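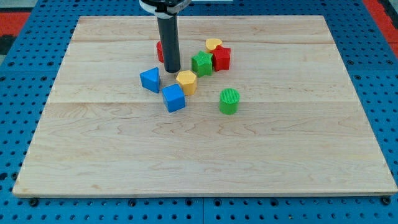

Taha Tazi holds that a lorry is never really full. Ask him what share of a trailer is used and he will want to know whether you mean floor, height or weight, and which part of the journey you are asking about, and he will go on to say that most firms measure only the one that makes them look best. The rest of this chapter is built on his question.

Chapter 6
Load Fill and Empty Running

By the end of the chapter you should be able to work out the fill of a vehicle by floor, by volume and by weight, to separate loaded distance from empty distance, and to explain why a haulier and its customer may give different figures for the same trip. You will need the terms from Chapter 4 (consignment, drop, backhaul) and the rate table in Appendix B.

6.1 Three ways of being full

A vehicle can run out of three things. It can run out of floor, when there is no place left to stand another pallet. It can run out of volume, when goods are stacked to the roof and the doors will only just close. It can run out of weight, when the load reaches the legal limit even though there is plenty of air above it.

Which limit is met first depends on the goods. Bottled water reaches the weight limit early. Crisps and lampshades fill the space and weigh very little. Mixed groceries tend to run out of floor, as one customer's pallets can seldom be stacked on another's. Transport planners say that a load has "weighed out" or "cubed out", and both phrases will be used from here on.

Each limit gives its own measure:

Floor fill = pallet places used divided by pallet places available
Volume fill = volume of goods divided by usable volume of the body
Weight fill = weight of goods divided by the maximum payload

Usable volume is smaller than the volume worked out from the inside measurements of the body. Straps and bars take up some of it, and a gap must be left at the top so that a forklift driver can lift a pallet clear.

The three measures should be kept apart. Adding them together and dividing by three gives a figure that means nothing, though it does turn up in company reports. When a single figure is wanted, use the highest of the three and say which one it is.

6.2 The Stendero depot

Stendero distributes household goods to shops from a single depot on a ring road. Nouhaila Benmoussa took over the planning desk there one November and was told that the fleet was running nearly full. The figure she had been given was floor fill on leaving the depot.

She asked the drivers to note what was on board after every drop, in place of a single entry at the gate. For one of the longer routes she had 114 trips recorded in this way by the end of the exercise. The trailers did leave with almost every pallet place taken. After the second drop they were half empty, and they came back to the depot with nothing on board except cages and used packaging.

None of this was hidden. The driver knew it, and so did the loading team. It had never been written down because the form had one box, and the box was filled in at the depot gate.

Two points follow from the Stendero exercise. The first is that fill must be tied to distance. A trailer that is full for the first short leg and empty for the long one home is poorly used, whatever the gate figure says. The second is that the choice of form decides what a firm knows about itself. We return to this in Chapter 11.

6.3 Tonne-kilometres

To tie load to distance we multiply them. One tonne carried one kilometre is one tonne-kilometre. A vehicle that carries 10 tonnes for 100 kilometres has done 1000 tonne-kilometres of work. If it then drops half the load and goes on for another 40 kilometres, it adds 5 times 40, or 200.

Add up the work done on each leg, including the empty ones, which add nothing. Then work out what the vehicle could have done had it carried its maximum payload over the whole distance. The first figure divided by the second is the load factor by weight for the trip. The same sum can be done in pallet-kilometres where floor space is the tighter limit, and for most retail work it should be.

Worked case. A rigid vehicle with a maximum payload of 10 tonnes leaves the depot with 8 tonnes, runs 30 kilometres, drops 5 tonnes, runs 20 kilometres, drops the remaining 3 tonnes and returns 50 kilometres empty. The work done is 240 plus 60, or 300 tonne-kilometres. The work possible is 10 times 100, or 1000. The load factor is 30 per cent. The gate figure for the same trip would have been 80 per cent.

6.4 Empty running

Empty running is the share of total distance covered with no goods on board. In the case above it is 50 kilometres out of 100, or half.

Some empty running can't be avoided. A tanker that carries milk cannot come home with diesel. A refrigerated trailer may need washing out before it takes another load, and the wash may be in the wrong direction. Delivery windows matter too: a return load that is ready at 4 p.m. is of no use to a driver who has to be back at the depot by 3.

Other empty running comes from firms not knowing about each other. Vulano sends garden furniture south; Tikkanen sends paper sacks north, from a site a short drive from Vulano's last drop. For years the two used separate hauliers, and each paid a rate that covered an empty return. Shaimaa Fawzy, then buying transport for Tikkanen, found the match by reading the side of a lorry in a lay-by. The shared contract took much longer to agree than to run, mostly because of arguments over who would pay when a vehicle was kept waiting.

6.5 Terms used in this chapter

Backhaul: a load carried on the return part of a trip.
Cubed out: full by volume before the weight limit is reached.
Gate figure: fill measured once, on leaving the depot.
Load factor: work done divided by work possible over a whole trip.
Weighed out: at the legal weight limit with space to spare.

The next section sets out a trip sheet that records load by leg. It is based on the one Doaa Belhaj drew up for Atix, with the fuel columns left out. Copy it on to squared paper before you start the exercises, and leave two blank lines under each drop for waiting time.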